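Allell Grounds Partnership
Progress report to the Clevden Fund
Drainage and soil recovery programme, Cundbridge site
Report date: Mon 12 September
Prepared by: Jacqueline Gilbert, programme lead

1. Period and scope

This report covers work since the last payment claim. It deals with the land drains on the lower ground, the soil trial plots, water sampling and the records system. Building repairs are funded separately and are not included.

2. Position against plan

The grant agreement lists 10 outputs for the year. Nine are complete or on programme. The remaining one, the relining of the brick culvert under the east boundary, is late for reasons given in section 4.

3. Land drains

The old clay drains were traced and surveyed before any digging was authorised. The survey found 33 separate faults, most of them silt blockages or displaced joints. Silt was cleared by jetting wherever the pipe would stand it. Where the pipe had collapsed, the run was dug out and replaced in plastic land drain of the same bore, bedded on washed gravel and wrapped in a filter membrane.

Of the faults found, 24 have been put right. The other nine lie on two runs that share an outfall with the culvert, and it would be poor practice to improve the flow into a structure that is waiting for repair. They have been deferred on the advice of our drainage consultants, Duangkaew, and the money for them remains unspent.

Turf lifted for the trenches was stacked, watered and relaid in order. Establishment has been satisfactory apart from one strip on the lower ground, which was relaid during the dry spell in July and has failed. It will be resown this autumn. Seed is in stock and there is no extra cost to the grant.

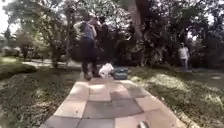 Has the deferral of the last two drain runs put any of the completed work at risk?
The completed runs discharge through the western outfall, which is independent of the culvert, so their performance does not depend on the deferred work.

4. Culvert

Relining was to have been finished in the summer. The contractor's entry survey showed that the crown of the culvert had dropped over a short length near the downstream end, reducing the clear height below the minimum needed for the liner originally specified. Two options have been priced:

Option A - local rebuild of the crown from above, followed by the original liner.
Option B - a thinner liner throughout, with no excavation, and a shorter design life.

We recommend Option A. It costs more at the outset but keeps the design life stated in the application. The difference can be met from the contingency line without a transfer between budget headings. The Fund's written agreement is needed before the order is placed, as the method differs from the one approved.

The boundary hedge is close to the line of the excavation. A short length will have to be cut back hard and root protection laid on the working side. The contractor's method statement covers this and has been accepted.

5. Soil trial plots

The plots compare three treatments for compacted ground: spiking alone, spiking with sand, and spiking with green compost. Infiltration was measured with a double-ring infiltrometer at the start of the season and again in July. Compost plots showed the greatest gain. Sand plots were better than spiking alone but varied a good deal between repeats, probably through uneven top dressing on the first pass.

One set of readings was discarded after the inner ring was found to be leaking at the seal. The ring has been replaced. We do not propose to draw firm conclusions until the plots have been through a winter.

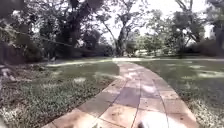

Paved footpath across the lawn, with sunlight on the middle section.

6. Water sampling

Samples are taken at both outfalls and tested for suspended solids, nitrate and phosphate. Solids rose during jetting, as expected, and fell back once the work stopped. Nitrate has stayed level. The phosphate figures are less steady and sampling will be increased at the western outfall over the winter - a small overspend on laboratory fees is forecast, to be offset by the underspend on plant hire.

7. Records

Drain runs, chamber depths and repairs have been entered on a single site plan, replacing the paper drawings. Levels still need to be checked for the older chambers, two of which have seized covers.

8. Decisions requested

Agreement to Option A for the culvert.
Agreement to carry the unspent money for the nine deferred repairs into the next grant year.

Supporting invoices and the consultants' survey are supplied with the claim form.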